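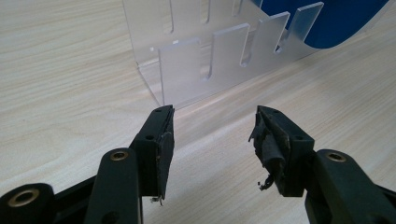
Unsecured creditor in a liquidation, is the fee resolution worth voting on?
Posted in July by Vasanthi Gamage
20 replies | 14 shares

Supplier here. Hendlow went into liquidation owing me $2,945. Got a notice asking creditors to approve the liquidator's fees by mail. No hourly breakdown, just a lump sum. Vote no? Ignore it?

karthik_p
Vote no and ask for the time records. In writing. Silence gets you nothing.

Fathima Chowdhury
Disagree. If the fees get voted down they go to court for approval, and the cost of that comes out of the same pot. You could end up with less.

karthik_p
Could. Or they send a proper breakdown the next morning like they should of done. Seen it with Matubbar, fees came down after two of us wrote in.

Fathima Chowdhury
Two letters and a lot of luck. What's the estimated dividend, Vasanthi? Should be in the report.

Vasanthi Gamage
Says 20 cents on the dollar, "subject to costs". Bank is ahead of us.

tharindu_b
Did you file your proof of debt?? No proof, no vote. Check the cutoff, mine was 4 pm and I missed it by an hour.

Vasanthi Gamage
Filed, but for $2,142. Left off the last invoice. Ugh

Humaira Ansari
Send an amended one today, attach the invoice. They usualy take it if nothing's been paid out yet. And ask for the breakdown in the same email, then decide.

karthik_p
What Humaira said. Still voting no if it was me.

Vasanthi Gamage
Amended claim sent. Asked for the hours too. Will post what comes back.

Last updated: July, 5:40 pm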